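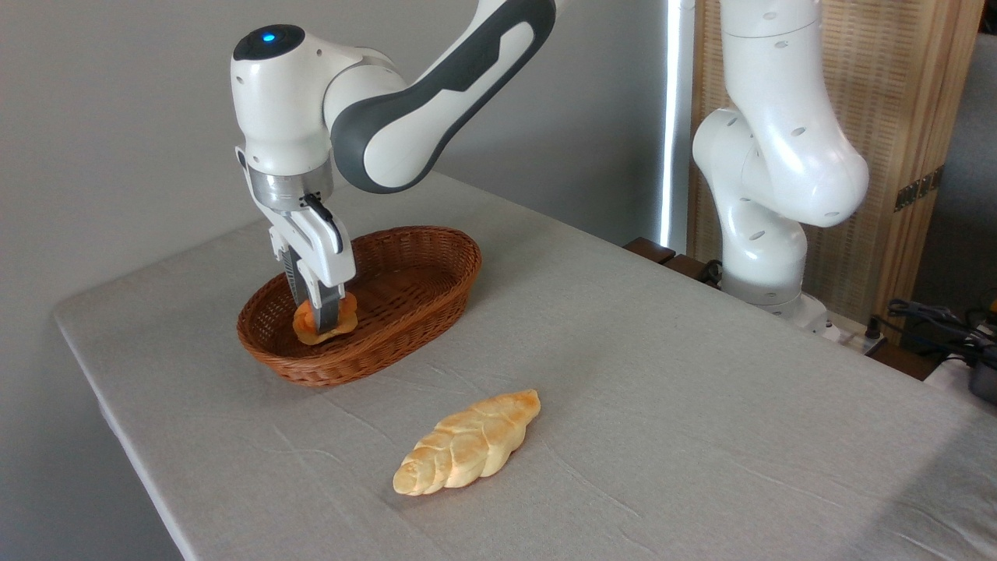 Building and Measuring a Small Headphone Amplifier
Project report, Electronics Workshop II
Liv Engström and Lợi Dương

1. Why we picked this

Both of us came into the workshop already fond of music, and both of us had been listening to it for years through whatever socket happened to be on the side of the laptop. Lợi owns a pair of 250 ohm headphones that he inherited from an uncle, lovely open-backed things with velvet pads, and the complaint that started this whole project was that they never got loud enough on the bus home. Liv has the opposite problem. Her in-ear pair is so sensitive that she can hear hiss between songs on almost everything she plugs them into.

So we set ourselves the job of making one amplifier that would be happy with both. We wanted it to have enough voltage swing for the big headphones and a low enough noise floor for the small ones, and we wanted to be able to explain every part on the board by the end of the semester (we nearly managed that, see section 5).

2. What we started from

Our instructor pointed us to the Kodico, a kit that the workshop has used for a few years and keeps in a drawer in bags. It is a two-channel design with an op-amp for the voltage gain and a pair of transistors per channel to provide the current. We built one exactly as the sheet says, mostly so that we would have something known to compare against, and then we built our own version, which we named Quan after Lợi's cat.

Quan keeps the general layout of the Kodico but changes three things. The gain can be switched between low and high with a small toggle on the front. The volume control sits before the gain stage and uses a stepped switch with 14 positions in place of the usual carbon pot, so the left and right channels match each other even at the quiet end. And the power supply is a separate box on a short cable, because we had read a good deal about transformer hum and wanted to see for ourselves whether moving the transformer away made any difference.

3. Building it

This took longer than we planned, as I suppose these things always do. The Kodico went together in one Friday afternoon and worked the first time. Quan took most of October. The stepped switch alone has 26 resistors on it, soldered to little tags that are much too close together, and Liv did the left channel while Lợi did the right. When we measured them afterwards we found that one step on the right side was out by almost 3 dB. Lợi had swapped two neighboring resistors. It was a five-minute fix once we knew, but it did take us an evening of listening to the same piano record and asking each other whether the pianist had moved.

The case is a plain aluminum one from Walar, who sell them with blank front and back panels. We drilled the panels ourselves on the workshop press. The hole for the headphone socket is slightly off center and we have both agreed to stop looking at it.

Ground wiring gave us the most trouble. In our first layout the input ground ran to the case at the socket and then again at the power inlet, and there was a faint buzz in both channels that got worse when the laptop was charging. We moved everything to a single point beside the power inlet, isolated the input sockets with plastic washers, and the buzz dropped to where we could no longer hear it with Liv's in-ears -- and she tried very hard to hear it.

4. Measurements

All of the measurements were made on the bench in the audio room using the Prarnolby analyzer. We let each amplifier warm up for half an hour before we took any readings. The load was either a 32 ohm or a 250 ohm resistor, standing in for the two kinds of headphone.

For the frequency response we took 1241 points per sweep, and between the two amplifiers, the two gain settings and the two loads we ended up with 3658 saved readings that we trusted enough to keep, after throwing out one entire sweep made with a loose cable and thinning the others where the lines were flat. Both amplifiers are flat to within a fraction of a decibel across the range of hearing. We had hoped for something more dramatic to put in the graph, but flat is what you want.

Noise was more interesting. With the input shorted and the gain on low, Quan was clearly quieter than the Kodico, and with the gain on high the two were almost the same. When we moved the power supply box up against the amplifier case, a peak appeared at the line frequency that was not there with the box at the full length of its cable. That answered our transformer question nicely.

Distortion into 250 ohms was low on both. Into 32 ohms the Kodico did a little better than Quan at high volume, and we think our output transistors are running with too little bias current. We raised it slightly and the distortion fell, but the heat sinks became warmer than we liked, so we settled in between.

5. Listening

We asked classmates to come by and listen to both amplifiers, matched in level, without being told which was which. Altogether we collected 226 single comparisons. Listeners using the in-ears picked Quan as the quieter one more often than chance would suggest. Listeners using the big headphones could not reliably tell the two apart, and neither could we, which was humbling after a month of soldering.

The part we still can't fully explain is a small click in the left channel between steps six and seven of the volume switch. We have cleaned the contacts and resoldered the tags, and it is still there. Our best guess is a trace of DC getting through from the source, and a coupling capacitor ahead of the switch would be the next thing to try.

6. If we did it again

We would draw the ground layout on paper before touching the iron, and we would label the resistors on the bench with tape. We would also buy a panel that was already drilled. Lợi would like a second headphone socket so that two people can listen together, and Liv would like it to stay exactly as it is, so for now Quan lives on her desk during the week and goes home with him on weekends.

Our thanks to the audio room staff for letting us stay until nine in the evening so many times, and to everyone who sat through that piano record.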